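Hooks, Rails and Baskets: Getting Things Up Off the Floor

Posted 17 October 2018 in Around the House

I grew up in a house where everything lived on the floor of the back hall, and I have spent most of my grown-up life trying to do better. Some years I manage it! When we moved to Fostport the new back hall was even narrower than the old one, so I had to get serious about the walls.
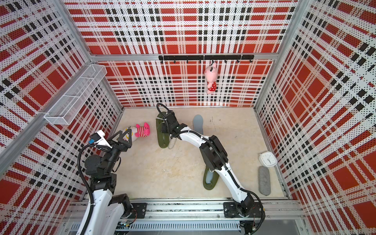
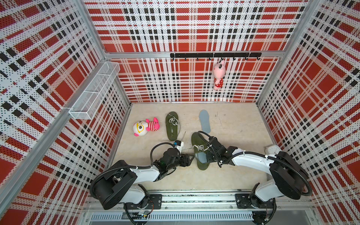
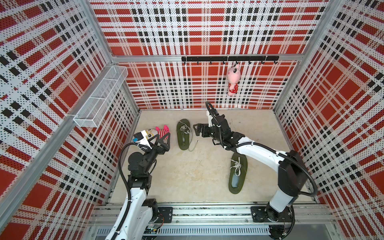
Black hook rails, red plaid walls

The best money you can spend on a small hall or closet is on a long rail with plenty of small hooks, and I'll say that to anyone who stands still long enough. Big fancy coat hooks look lovely in the store, but you get three of them across a whole wall and then every one is carrying four coats and a backpack. Small hooks set in a row on one bar, like the black one on the plaid wall, give each light thing a place of its own — hats, dog leashes, the reusable bags, a child's favorite toy that can't be left behind in the morning. Put it lower than you think. My first one went up at my own eye level and the children simply dropped everything underneath it.

Before you drill, hold the rail up with painter's tape and live with it for 2 days. My neighbor Lina Qudah taught me this, and she has patched enough holes in her own plaster to know. Walk past it with your arms full of groceries. Open the door all the way. If your shoulder catches a hook even once, move the rail over.

Find the studs if you possibly can. A knock with the knuckles will give you a rough idea, and a strong magnet dragged slowly along the wall will usually find the screws in the drywall, which tells you where the wood is. Mark each one lightly in pencil (and do use pencil, not the pen that happens to be in your pocket, as I once did, because ink comes right through white paint). Where there isn't a stud, use a proper anchor that is rated for more than you plan to hang.

Wire baskets are my other great love. You can see at a glance what's in them, the dust falls through, and they wash up in the tub with a squirt of dish soap and an old toothbrush. Long, narrow ones are best for a tight wall. I keep gloves in ours from the first frost until April, and after that it's sunscreen and bug spray. If small things slip through, cut a piece of shelf liner to fit the bottom.

Shoes are harder. We allow 5 pairs by the door and the rest go upstairs, and I won't pretend there isn't grumbling. Flats and sandals can stand on an old baking sheet, and a scuffed pale floor comes up nicely with a little baking soda on a damp cloth. Rub gently and rinse well, and try a hidden corner first if your floor is real stone.

Next time I'll get to the broom closet, and the ironing board that won't stay shut.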